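The Yellow Drawer Organizer Gallery
Julilance Craft Room, February 2026

Welcome to the sorting corner! I have been putting the craft room back in order since October, and the little drawer organizers turned out to be my favorite part of the whole project. I had 569 buttons living in a soup tin, plus a bag of 1000 seed beads that had been opened at both ends (don't do that). Everything has a drawer now, or is at least in line for one.

The yellow one came from Dreltulik, the odds-and-ends store on Baranauskienė street. I went in for thread and came out with an organizer under my arm. I love a bright color in a work room – you can find it from the doorway, and it cheers up a gray morning like nothing else!

A word on the white surface. I do all my sorting on white these days. Tiny dark beads show up right away, clear ones at least throw a bit of shadow, and a dropped pin has nowhere to hide. My old table had a busy wood grain and I lost snaps on it every single week. If you try only one thing from this page, try a plain white background. A big sheet of paper will do fine, and you can fold it into a chute when you want to pour the beads back. 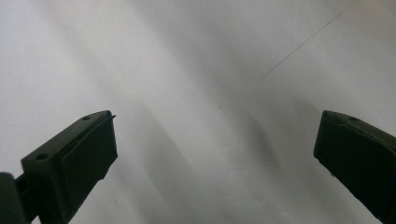
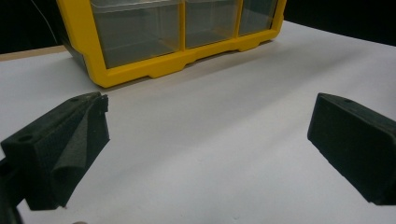 White work surface, close up first, then with the yellow drawer organizer standing toward the back.

I like the organizer at the far side of my work area, with lots of open space in front for making piles. Buttons get sorted by color first and by size after that. Beads go the other way, size first, and I won't hear a word against it.

For labels I use Jidix paper dots, 58 to a sheet, and write on them in pencil so I can change my mind. And I do change my mind! "Blue" lasted one evening before it became "blue, shiny" and "blue, other." Snaps and hooks share a drawer for now, with a scrap of card between them.

Next up for the gallery: the ribbon shelf, which is a real tangle, and the 2 cookie tins of zippers I got at a yard sale. I haven't even looked in the second one yet. If you have a good way to store ribbon without creasing it, please leave a note in the guestbook – I read every one and I'm always ready to steal a good idea.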